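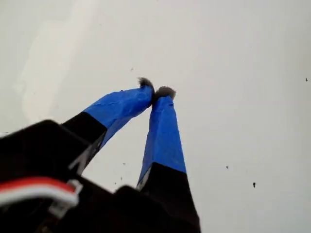 Does a pale gray room need expensive paint?

Mine didn't, and I went in fully prepared to be told otherwise.

I've been putting off the back bedroom since we moved in. The walls were the kind of beige that looks like somebody gave up halfway through choosing a color, with a darker beige below the windows where a dresser used to stand. I wanted a plain, light gray, close to white. I figured this was a simple thing to want.

The Fernach fan deck has, according to its own cover, 2,000 colors in it. I believe that the way I believe cereal boxes. A good part of it is the same gray under different names, and I tested this on my sister-in-law, Lovely Lacson, who paints furniture and has a far better eye than I do. I cut the names off six chips and asked her to put them in order from warm to cool. She did it, then I shuffled them and she did it again, and the middle four came out differently. She says the light had changed. It was ten minutes later.

Anyway, the paint. Fernach wants $57 a gallon for the good stuff, and the can promises one coat. Zostelis, which they sell at Guzmán two blocks from my office, is a lot cheaper and promises nothing in particular, and I found that restful. I bought a gallon of each, both mixed to the same chip, and did the closet wall in Fernach and the window wall in Zostelis.

One coat of the Fernach over beige looked like one coat of paint over beige. You could see the roller tracks from the hall. Two coats were fine. Two coats of the Zostelis were also fine. It spatters more, I'll give them that, and it smelled stronger for the first evening. If you're very bothered by spatter, there's your reason to spend the money. Both cans say they cover 400 square feet. I got nowhere near that with either one, and my walls are smooth.

I did the remaining two walls in Zostelis. Chunhua Qian from work came over the next Saturday and I asked her which wall was the expensive one. She picked the wall with the door in it, which was the cheap stuff, on the grounds that it looked "deeper." I hadn't told her it was a trick question — she was very nice about it.

Now, tape. I have opinions about tape.

Every video I watched before starting this had a person running blue tape around the entire room, baseboards, window trim, ceiling line, outlet covers, everything. It takes forever. I spent more time taping the first wall than I did painting it, and I pressed the edge down with a putty knife like they tell you to, and the paint still crept under it along the ceiling. The ceiling in that room has a light texture, so the tape sits on top of the bumps and the paint goes straight into the valleys. No brand of tape is going to fix that, whatever it says on the core. I tried the one that claims to have a special edge. It had a special price.

For the other walls I left the ceiling alone and cut in by hand with an angled brush, slowly, with a damp rag in my back pocket. My line wobbles in the corner behind the door. It's still better than the taped one.

Where tape did earn its keep was the baseboards, because I'm clumsy and they catch all the drips, and the window trim, where the wood is smooth and the tape can get a proper grip. I took it off while the second coat was still tacky. On the closet wall I left it overnight and it pulled a strip of paint off with it, so I had a little row of torn places to touch up with an artist's brush. The package says you can leave it for days. Maybe you can, on somebody else's baseboards.

I also want to complain about sample pots. I bought three. On the wall, in a square the size of a dinner plate with beige all around it, every one of them looked blue. I very nearly went with a warmer color I didn't want because of this. Then I painted one on a big piece of white poster board and moved it around the room for a couple of days, and it was gray, the gray I'd asked for in the first place. At seven in the morning it goes slightly lavender, and with the lamp on at night it's almost cream. I think all of them do that, and I think that is why there are so many names.

Things I bought and didn't need: the plastic edging wheel (left a fat ridge, now in the trash), the extension pole, the second tray. The Bernon roller covers were worth it, mostly for not shedding. The bargain pack I opened first left little fuzzy hairs all over the primer and I was picking them off the wall with tweezers at eleven at night. Wrapping the new ones with masking tape and peeling it off first is supposed to get rid of the lint, and I did it, but I have no idea if they'd have shed anyway.

The whole job took me 20 hours spread over too many evenings. I've read that a bedroom is a one-day project. I'd like to see whose bedroom, and whether they moved the bookcase.

Lovely thinks I should do the ceiling next, in a flat white. I've looked up at it a few times. There's still half a gallon of the Zostelis in the garage and I'm wondering if I could just use that, a shade off from the walls or not, and see if she notices.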